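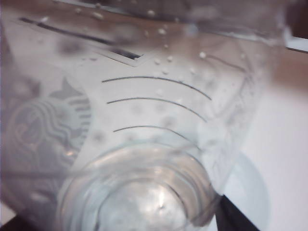

4. Wrist camera set-up for clear objects

Clear plastic is the hard case for the Zirkent grasp stack, so do this section last, after the opaque parts already pick OK. The depth filter drops most of the wall and the segmenter has to live off whatever is printed or molded in. On a clear cold cup that means the frosted band, the dark gray fill lines and the rings in the base. Droplets on the plastic show up as small bright specks and the keypoint finder loves them – see 4.3. Brown wood behind the top half of the cup and white surface behind the lower right also means two backgrounds in one mask, so don't use the single background mode.

4.1 Before you start

Arm in teach mode, speed cap at 5 percent. Meng node running on the same machine as the camera driver, not over wifi. Hand-eye calibration done and saved (section 3). If you skipped section 3 go back, nothing below will make sense.

CAUTION: keep the e-stop in reach. Close-range servo ignores the table plane until step 6.

4.2 Steps

1. Open the Selside panel, Perception tab, pick "transparent" from the object list. Restart the node. The panel says it reloads by itself, it doesn't.

2. Set depth_source to "hint". Leaves depth on for the table but stops it voting on the cup wall.

3. Turn on ring_fit. It looks for nested circles in the base and gives you center and tilt. Needs a steep view. Side-on you get nothing, or worse, a very confident ellipse somewhere on the table.

4. Set exposure to manual, start at 3,000 microseconds. Bring it down until the highlight in the base is a small dot and not a blob. Some softness this close is fine.

5. Set finger_mask. Jog the gripper through open and closed and press Record at both ends. The mask has to cover the black fingertip wherever it comes into view, otherwise it gets merged into the cup outline and the planner thinks it is already touching.

6. Tick table_guard. Save. Check that the file time realy changed.

7. Run Dry Plan, no motion. You want a score of 75 or better on the same cup from several start poses before you let it close.

NOTE: score is out of 100. The old panel showed it as a fraction, ignore screenshots from before October.

4.3 Keypoints and droplets

Speckle filter is off by default. Turn it on, size "small". Medium eats the fill lines too, Jingyi Tan lost an afternoon on that one at Clonham.

Do not train on logos. A big printed logo gives loads of nice keypoints but it wraps round the wall, so the pose swings as the cup turns. Use the base for position, edge of the printed band for a rough roll only.

4.4 When it goes wrong

Error 599, "no support region" – ring_fit on but view too flat. Raise the wrist and retry.

Mask stops halfway up the cup – single background mode still on. Switch to "split".

Second faint circle picked up next to the base – shadow or reflection on the white surface. Set ring_pick to "strongest", not "nearest".

Grasp point jumps between frames – finger_mask is stale. Redo step 5 after any fingertip change, even same part number.

Anything else, send the log plus the saved config to Haiyan Ding. Not just the log pls.

Next: section 5, grip force for thin walls.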